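Cadulcombe 桌面收纳 数据说明(README)

版本说明
2019年10月8日星期二 更新。先把能写的写了,没写完的后面补。
上一版的字段表作废,以这份为准。旧表里 box_type 那一列不要再用了,填得乱七八糟。

这是什么
一套关于桌面收纳的记录:白色桌子、塑料盒子、往盒子里放小东西、再拿出来、盒子挪位置。就这些。
没有抽屉,没有柜子,没有衣物。想找厨房的去看 Flurach 那一套,那边有碗和杯子,文件结构差不多,标签不通用。

规模
总共 900 段。
分成 20 组,每组一个文件夹。
物品种类 26 种,名单在 items.txt,里面有两行重复的空格,读的时候记得去掉。
每段短的几秒,长的不到一分钟。没有声音。

目录
cadulcombe/
 groups/ 按组放,组号两位数,从 01 开始
 items.txt 物品名单
 layout.csv 每组开始时盒子放在哪
 labels.csv 标签,一行一段
 notes/ 零碎笔记,想看就看
 old/ 旧表,别用

桌子
只用一张。白桌面,边上一圈浅色木头封边。桌面擦过才开始,但擦得不算勤,有的组里能看到小碎屑,没做处理,也没标。
桌子四个角在 layout.csv 里叫 A B C D,从靠门那个角开始顺时针。第 07 组桌子转过半圈,角的名字跟着桌子走,不跟着房间走。这个坑踩过一次了。

盒子
长方形,圆角,塑料的。白色那种用得最多,透明的只在后面几组出现。
盖子一律不用。盖子会滑,盖没盖上又很难判,干脆全拿掉。
盒子里面不分格。曾经试过塞纸板隔开,纸板老是倒,那一批删了。
盒子摆放三种位置:中间、靠边、斜放。靠边的定义是盒子外沿离桌边小于一个手掌宽。斜放没有角度要求,看着斜就算斜。
两个盒子同时在桌上的,layout 里写成两行,先写离 A 角近的那个。

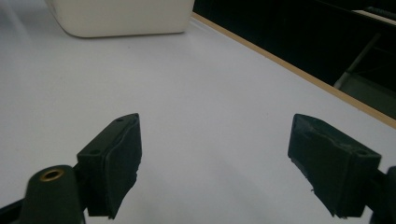 Clullel 留言说,白盒子放白桌子上边缘太难画,他们那边标到一半就有人画到影子上去了,建议要么换深色桌垫,要么干脆把影子单独标一类。桌垫的事考虑过,换了就和前面的组对不上,暂时不换。影子单独标可以,11月那版加。在那之前请统一:框只画盒子本身,影子不算。盒子没露全的,只画看得到的部分,不要凭感觉补完。

物品
都是桌上常见的小东西:橡皮、夹子、瓶盖、线团、电池、短尺子之类。完整的看 items.txt。
太大放不进盒子的没收。会滚的收了,比如胶带卷和乒乓球,滚出桌面的段落保留,标签写 fell。
纸质的只有便签本一种,卷边了也继续用,所以前后组看着不太一样,是同一本。
夹子分大小两种,算两类。瓶盖不分颜色,算一类。有人问过为什么不统一,没有特别的理由,当时就这么分的。

标签
共 5 个:
put 放进盒子
take 从盒子拿出
move 挪盒子,东西不动
fell 掉了,掉桌上掉地上都算
none 什么都没发生,或者只有空桌面和盒子

一段只给一个标签。一段里又放又挪的,按时间长的那个算。实在分不出就写 none,然后在 notes 里记一笔。
none 不要删。很多人一上来就把 none 过滤掉,结果后面判断“有没有动作”完全不准。

怎么算放好了
东西整个在盒沿以下,或者一头露在外面但松手不倒,都算放好。
搭在盒沿上的不算。
压在别的东西上面的算。
放进去又弹出来的,写 fell,不写 put。
短尺子比较特殊,它比盒子长一点,斜插着就算放好了。

已知问题
第 03 组和第 12 组的 layout 写反了,C 和 D 互换一下就对。还没改文件,改了会通知。
items.txt 里“线团”有的地方写成“线圈”,是同一个东西。
灯光上午和下午不一样,下午的组影子更长,桌面偏灰。没有做矫正。
第 16 组有几段盒子是倒扣的,标签照常打了,其实没有意义,建议跳过。
labels.csv 最后一列是空的,预留的,别管他。

拆分
训练用 01 到 16 组,剩下的测试。不要按段随机拆,同一组里桌面摆法几乎一样,随机拆分数会虚高。
要做验证集的从 13 到 16 里拿。

使用
内部和合作方可以随便用,写报告注明 Cadulcombe 就行。
要往外发的先和 Dierckx 那边打声招呼,存储放在他们那里,下载量大了会卡。
下载断了就重新下那一组,不用全部重来。每个组文件夹里有个 check.txt,对一下大小。

待办
影子标签(11月)
03、12 组 layout 改正
物品名单去重
透明盒子再补一些,现在太少,结果不太能看
桌角示意图,手画的那张找不到了,重新画

改动请直接写在 notes/changes.txt 最下面,写清楚组号和哪一列,不要新建文件。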